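## 4. What the plates were doing

### 4.1 Starting with the wrong question

I went into the Mellthorpe fieldwork wanting to write about menus. I had a tidy plan about how dishes get renamed when a family restaurant changes hands, and for the first few weeks I dutifully photographed menus and asked people why the crispy beef had moved from page two to page four. The answers were polite and short. Then one afternoon at Bùi, a Vietnamese café at the bottom of the market hill, I asked in passing where the soup bowls had come from, and I was still there an hour and a half later with a cold coffee and nine pages of notes.

So this section is about crockery: how it is chosen, how it gets mixed up, what is said about it and who is allowed to throw it away. The method is set out in section 3, but to save you flicking back, I visited 59 places over 17 months, all of them independently run, all serving food to be eaten at a table. I catalogued 614 different designs. A "design" here means one shape with one decoration, so a round plate and an oval dish with the same border count twice. I know that inflates things a bit, and one reader of an earlier draft told me so quite firmly, but the people I spoke to treated them as different objects and I've gone with them.

### 4.2 Sets, and the end of sets

Almost everyone opens with a set. It's one of the few big purchases that people remember with affection (ovens and extractor hoods are remembered with something closer to grief). Most of the Mellthorpe owners bought theirs from Nornine, the catering wholesaler on the Brurkel road, where you can still walk along the shelves and knock on things with your knuckle. The knuckle test came up again and again. I was taught it four separate times, with four different accounts of what the noise ought to be.

Sets don't last. The small round plates go first, then the sauce dishes, and the big serving pieces hang on for years, so that a place which opened with forty of everything will end up with a cupboard shaped like a funnel. What happens next is the interesting bit. You might expect owners to top up with the same pattern, and early on they do. But patterns are dropped by the makers without any warning, and by the time the third or fourth top-up comes round the match is usually gone. From then on the owner has to decide what counts as near enough.

"Near enough" turned out to have rules, though I never heard them listed. Colour of rim mattered most. A dark rim could sit with another dark rim even when the middles had nothing to do with each other, and a plain white plate could sit with anything but was thought a bit mean if a guest got one while everybody else had a pattern. Shape mattered much less than I'd have guessed. Weight mattered to whoever was carrying the things and to no one else.

### 4.3 Writing on plates

I was late in noticing how much of the crockery had something written on it. My catalogue form didn't even have a box for it until May, so I had to go back through the first batch of photographs and add the column by hand, muttering.

Lettering on tableware falls into three loose groups. There are names, usually of the restaurant, which are dear to order and are therefore mostly found in places that opened with money. There are wishes – long life, good fortune, double happiness – which are old and turn up on everything from teapots to toothpick holders. And there are what I've come to call table calls, meaning the words someone would shout up the stairs when the food's ready. These are the youngest of the three in my catalogue and they have a completely different tone. They don't bless you, they tell you to come and sit down. The oval platter in Figure 6 is a good case, with 好吃饭了 set vertically in red beside the sunburst, something like "time to eat now" in English, although several people pointed out that it sounds far more like somebody's mum than my translation does.

**Figure 6.** Oval serving platter with a table call.

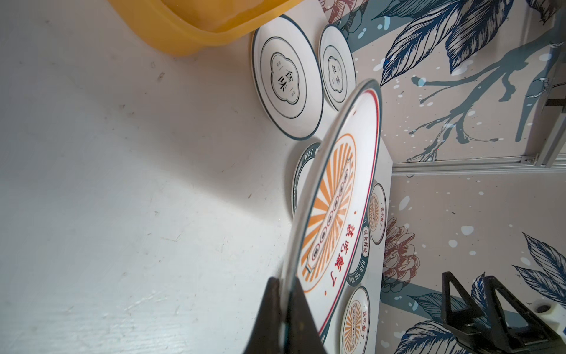 The thing about a table call is that it borrows the home. Owners were quite open about this when I asked. One told me she'd never have had such a plate at home, where the shouting was done in person, but that in a dining room full of strangers it did some of the work of making people feel they'd been called in from another room. Another thought the whole fashion was daft and had turned all of his to the back of the cupboard, to be used on Sundays when everything else was in the wash.

Customers who couldn't read the words had their own ideas. I spoke to diners at eleven of the places, mostly while they were waiting for the bill, and those who didn't read Chinese or Vietnamese tended to assume that any writing was either a blessing or the name of the maker. Nobody I spoke to in that group guessed at a dinner call. When I told them, the reaction was nearly always delight, and twice a plate was picked up and shown to the next table. I'd be careful about leaning too hard on this. People who have just eaten well are easily delighted, and I was the one doing the telling.

### 4.4 The crowded table

So far I've talked as if plates were met one at a time, and of course they aren't. A shared meal fills the table in layers, and by the middle of it the crockery has become a sort of landscape that people reach across and argue over. I drew a lot of rough table plans in my notebook during this part of the work. They are not beautiful. They did teach me that patterns are hardly ever seen whole, because a rim shows, then food covers the centre, then a second dish slides in and covers half the rim.

That has a practical side. Nornine's buyer (I had two long phone calls with the firm, both very generous) told me that borders sell better than middles, and that a bold centre is bought for the big dishes and almost never for the small ones. An owner near the station put it more bluntly: the middle is for washing-up, since that's the only time anyone looks at it. I think she was overstating it. At home-style places where the rice arrives separately, the bottom of a serving dish comes into view slowly over the whole meal, and children in particular seem to keep an eye on it.

It also means that a mixed table can look perfectly settled. As long as the rims agree with each other, the rest can wander. The plates in Figure 7 both have dark teal in them, and the nearer one adds concentric rings and a scalloped inner border, yet going by the rules I pieced together in 4.2 they would pass as company for each other without any fuss.

**Figure 7.** Plates with dark teal decoration on a white tabletop.

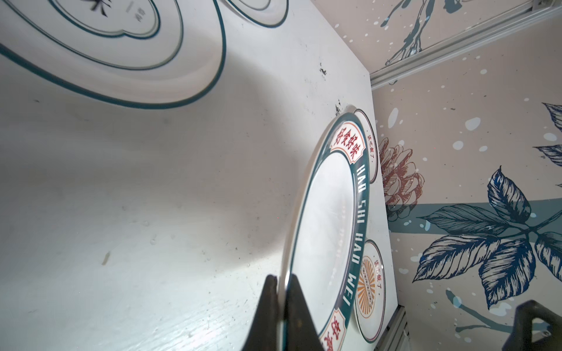 I tested this in a small way at Bùi, where the owners kindly let me lay a table for their own staff meal using pieces from three different sets. I'd picked two with blue rims and one with a brown. The brown one was moved within a minute, to the end where the fish sauce and the spare chopsticks were. It was done while talking about something else entirely, and when I brought it up afterwards the person who'd moved it had no memory of doing so. I repeated it on another day with a different brown dish and this one stayed put, which rather spoils the story, but there it is.

### 4.5 Throwing away

Chips are the great divider. In theory every place had the same rule, which was that a chipped plate goes in the bin. In practice there was a shelf. I found one in more than half of the kitchens I was let into, usually high up, with chipped pieces kept for the staff, for proving dough, for standing under a plant or for no purpose that anyone could name. The serving dishes were by far the most likely to be kept, and those with writing on them more likely still.

Money comes into it, naturally. A large oval dish costs several times what a side plate does, and one owner in Brurkel had worked out that crockery had cost him 3000 pounds since opening, a sum he told me with his hand flat on his chest. But price doesn't explain why the cheap little dishes with a painted fish were on the shelf too, or why a cracked teapot had outlived two changes of owner. I come back to the teapot in section 5, along with the awkward matter of takeaway boxes, which by rights should have emptied these cupboards years ago and haven't.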